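Speaker notes: Teaching by hand, teaching from across the room
Nerys Meredith, Lutmont robotics evening, August
Slot is 4 minutes longer than last time, so slow down!

Opening. Say hello, thank the Lutmont crew for the room. Ask who has taught a kid to tie shoelaces. Most hands go up. Ask how many did it by writing out instructions. Laughter, hopefully. Then straight in: everything tonight is about showing a robot a job the way you'd show a person.

Two ways of doing it. You can take hold of the arms and move them through the task yourself, or you can sit at the controls and drive them while the robot's own cameras look on. We do both on Kisar, and I love both, for quite different reasons. (Don't get stuck here, I always get stuck here.) 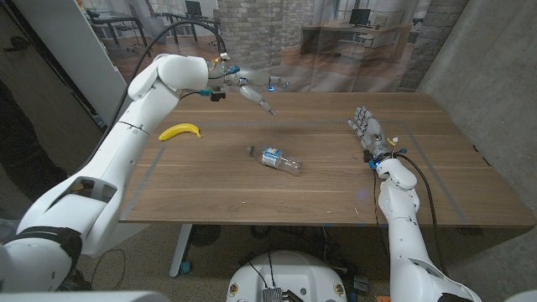

Guiding by hand is where I start every newcomer. You feel the weight of the forearm, you find out how far the elbow wants to swing, and after an hour you've stopped trying to make the robot reach like you do. The catch is that your own body gets into the robot's view, and a learner that has only ever seen your sleeve in the picture is going to miss your sleeve when you step away.

So, remote control. Nerves on day one are normal. The operator's hands are empty and the robot's aren't, and your brain takes a while to forgive that. Tell the story of my first go on Toditz: 90 tries, one decent grasp, and I still went home grinning.

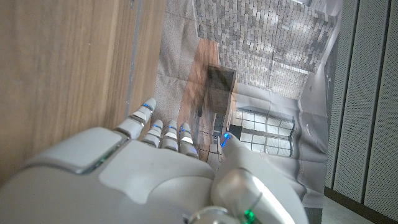
Fingers are the hard part. An arm has a handful of joints and people pick it up quickly, but a hand gives you a thumb that can come at things from angles your own thumb wouldn't bother with. My advice to operators is to set the thumb early, then close. Pause here and do it with my own hand, big and slow, so the back row can see.

Numbers, for those who like them. We recorded 2000 demonstrations for Gape and kept 1376. People always ask about the rest. Hesitations, mostly, plus the ones where the operator sneezed or changed their mind halfway. A wobbly demonstration that recovers is gold, so keep those! It's the dithering I throw out. 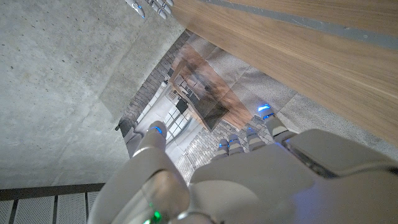 Lutmont Talks, no. 4, page 2

Wrist views next. Ask the room to colour in the gaps for themselves: what can a wrist camera tell you that a head camera can't? Take two or three answers. I'm after fingertips, and how close they are to whatever's in front of them. From the head, the robot's own hand is often in the way.

If time is short, skip to labelling. Name each demonstration in plain words as soon as you've finished it, while you still remember what you meant to do.

Questions. Someone will ask whether an operator has to be an engineer. Big no from me. Leave my email up on the last slide and mention the sign-up sheet by the door for anyone keen to have a turn at the controls.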